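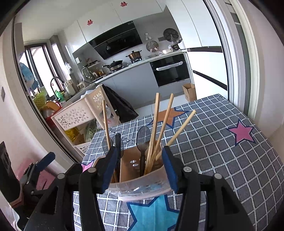
Hi Katherine,

You asked for something you could forward without having to translate it first, so I've kept the jargon down. It covers the Pudar home set, the kitchen part of it, up to May 24, 2024.

We have 274 usable demonstrations from this kitchen. Another 40 were recorded and thrown out, and I'll get to why. The plan we agreed on in December had us finishing the dining table tasks before moving to the counter, and we've stuck to that, even though the counter is the fun part and everybody keeps asking me when we get there (soon!).

Most of the work so far has gone into utensil holders. I know that sounds small. Last year's Kimatska model was fine at picking up a mug or a box and hopeless at anything thin that stands in a bunch, and chopsticks are about as bad as it gets – they cross, they lean on each other, and they slide the moment you squeeze. So we split the job into two families of task. In one, the person doing the demonstration grips the holder itself by its sides, with everything still standing in it. In the other, the holder stays on the table and they go for the chopsticks.
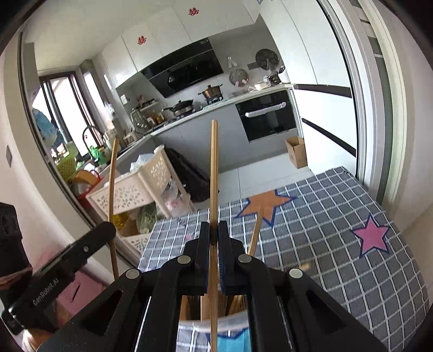

Chopstick task, bundle grasp at the white holder.

The bundle grasps turned out to be harder to label than to record. Our old form had one box for "object held," and that's no good when the fingers close on a bunch and the exact number is anyone's guess from the video. I've changed it so the labeler picks single, bundle, or unclear. It took me an afternoon to fix and I wish I'd done it before the first 79 clips were labeled, because those all had to be gone through again. They're done now.

On the 40 we threw out: 26 of them were my fault. I had asked for slow approaches, people took me at my word, and the clips were so slow that the motion looked like nothing a robot would ever need to copy. The rest were tracking dropouts. Those come from quick turns of the wrist, and the Flotthorpe office has seen the same thing in their recordings. They have a patch that I'd like to try before we do any more filming.

A word on the tablecloth, as you brought it up on our last call. Yes, it's busy, with the grid and all the stars. I'd like to leave it where it is. The Usuga reviewers wanted real homes with real clutter, and if we swap in a plain cloth I think we lose a good bit of what they're paying for. What I would like is a second cloth for half of the remaining table clips, so the model can't learn that chopsticks live near stars. That's a cheap fix and I can buy one myself if you just say yes.

Money is fine. We're under on equipment and a little over on labeling hours, all of it from the relabeling I mentioned, and I can cover it inside the same budget line. No new request from me this time.

Still open on my side:

The written task instructions need a rewrite, mostly the part on speed.

I owe you the split between training clips and held-back clips. My feeling is that we should hold back whole holders, so the test has a container the model has never met, but that costs us a lot of clips and I'd like your view on it.

The counter tasks need a safety note for the cooktop. I have a draft, and it'll come to you before we record anything over there.

Call me whenever suits you if any of this is muddy. I'm around all week except for the labeling review, and even then I can step out for a few minutes.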